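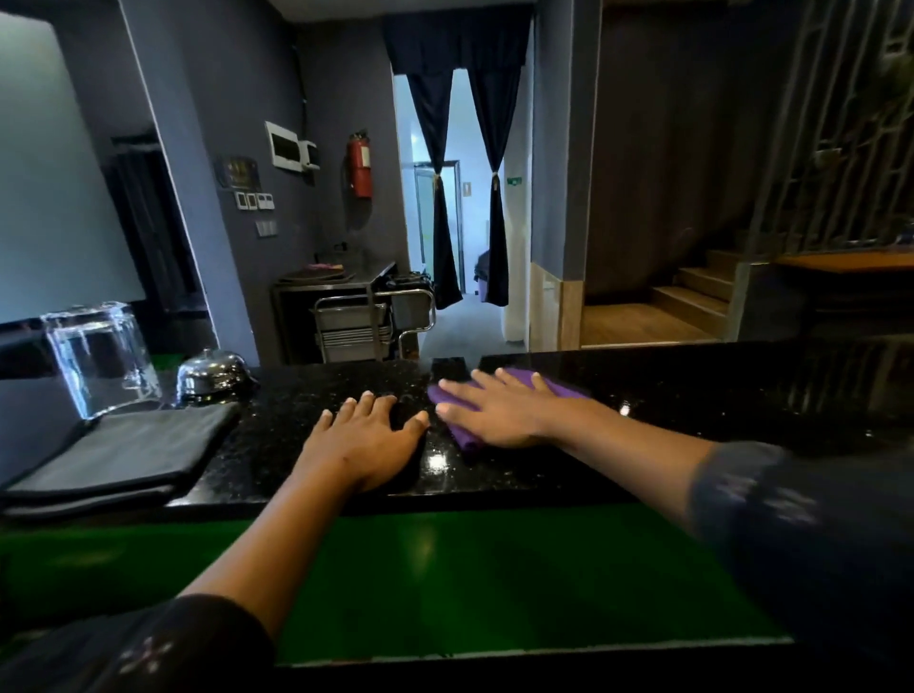 Purple cloth on the service counter, Clostgate. Polished speckled granite, green front panel.

Clostgate service counter: surface care
2025-06-22
Reading time: 4 min
Print this page | E-mail this page

The Clostgate counter has a black speckled granite top over a glossy green front. The stone was resealed in February and has been on a fixed wiping schedule from that point. This page covers the hand wiping of the top and the front edge. Floor, carts and wall fittings are on separate pages.

Polished dark granite shows residue more readily than a honed or light stone. Finger marks, hard water spots and detergent film are all visible under the ceiling lights, and most of them can only be seen from a low angle. A top that looks clean from directly above may still carry a film. Check it from the guest side with the eye close to counter height.

Materials

Microfiber, flat weave for the stone and a thicker pile for drying. Cloths are folded in quarters, which gives eight usable faces. Do not use a cloth that has been washed with fabric softener. Kurian cloths have been used at this site for two seasons and hold up to hot washing, although the edge stitching starts to lift after 150 cycles or so on the wash log. Retire them to floor use at that point.

Cleaner: Zakden neutral stone concentrate, 5 ml in 600 ml of water, mixed fresh in the spray bottle each morning. Vinegar, lemon-based products and general bathroom cleaners are not to be used on the top. They will not mark the granite at once, but they shorten the life of the sealer.

Wiping the top

Clear one half of the counter at a time. The bell and any glassware go to the far end and come back when that half is dry. Spray the cloth, not the stone.

Keep one hand flat on the counter and work with the other. The flat hand steadies the body on a long reach and will also pick up grit that the eye misses. Wipe in straight overlapping passes from the back edge to the front. Circular wiping leaves arcs in the film, and these show up as soon as the light changes. Turn the cloth to a clean face after every two or three passes, sooner if it begins to drag.

Dried syrup and sugar: lay a damp cloth over the spot for two minutes, then lift. A plastic scraper is acceptable if held nearly flat. No metal blades, no scouring pads.

Follow with a dry cloth before the surface air-dries. This matters more than the choice of cleaner. Most of the complaints about streaks in the spring were traced to tops left to dry on their own.

Edge and front panel

The front edge collects more skin oil than any other part of the counter and is the part most often skipped. It needs a cloth long enough to cover the top and hang down over the front, held at both sides. 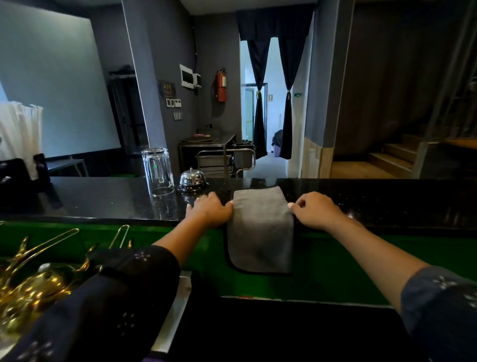

Start with the cloth centered over the edge and draw it sideways with even pressure from both hands. The upper part cleans the last few inches of stone and the hanging part takes the panel in the same movement. At the end of the run, refold and return with a clean face. A towel 700 mm long is comfortable for this; shorter ones tend to slip off the edge halfway along.

The green panel is glossy and scratches more easily than the stone. Any grit picked up from the top will be carried down onto it, so the top is always wiped first. Use water only on the panel unless there is grease. If there is grease, use the same stone mix and rinse with a second cloth.

The joint between stone and panel is sealed. Press the cloth along it with a fingertip, no tools. If the sealant has pulled away, report it on form 77 and keep water off that section.

Service bell

Wipe the dome with a dry cloth after the counter is finished. Chrome spots quickly if it is handled with damp gloves or a wet cloth. Lift the bell to wipe under the base – a ring forms there within a day or two. Do not spray it.

Cloth handling

Dry cloths are kept folded. Used ones go in the wash bag at the end of each round and do not go back on the stack. Stone cloths and floor cloths are washed separately.

The sealer is tested with a few drops of water left standing on the stone for ten minutes. If the spot darkens, the top is due for resealing. The test sheet from Kilitz has a space for the result and one for the position along the counter. Please fill in both.

Comments (4)

Guest: Does the same mix work on a honed top? Ours is gray and goes patchy.

Editor: Yes, same dilution. Patchiness on a honed surface is usually old sealer. Do the water drop test first.

Guest: We went back and forth on straight passes vs circles for years. Straight is better on black, no difference on our light counter that I can see.

Guest: the water drop test sheet link on the older page is dead

Print this page | E-mail this page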